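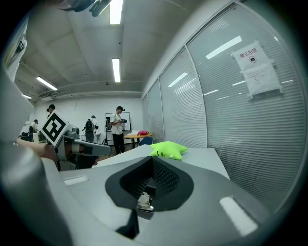 Print
E-mail

Corkard hand gripper

The Corkard is a hand-held gripper made by the firm Dultska and used to record how people pick things up. A person carries one in each hand, closes the jaws on whatever needs moving, and the recording is later used to train a robot arm. The arm gets the credit.

Design

The body is a wide grey shell around black pads with a raised dotted texture. The pads are the part that wears. Maximiliano Toledo, who drew up the first set, rated them at 3,000 closings, a figure he reached at his desk. The workshop at Plodine changes them after 172 recordings, or sooner if the dots have gone shiny.

Some units carry a square marker plate printed with a black and white pattern. It must sit flat and stay clean. Early manuals gave 21 steps for mounting it, of which six dealt with the screws.

Care and repair

Routine care is dull and mostly done with a damp cloth. Pads are wiped before each session, then the jaws are opened and closed slowly by hand while the operator feels for grit. A jaw that sticks is usually dirty. A jaw that sticks after cleaning is usually bent, and goes back to Plodine in a padded box, where it waits its turn.

After any pad change the opening is measured again, fully open and fully shut, and both values are entered in the log. Skipping this leaves the recordings a few millimetres out, an error generally discovered in May, when the reports are due.

Soft objects are favoured for the first trial after a repair, as they forgive a badly set jaw. Cayetano Collado's workshop notes advise following with something small and hard, which does not.

See also: Aguirre wrist mount

Print
E-mail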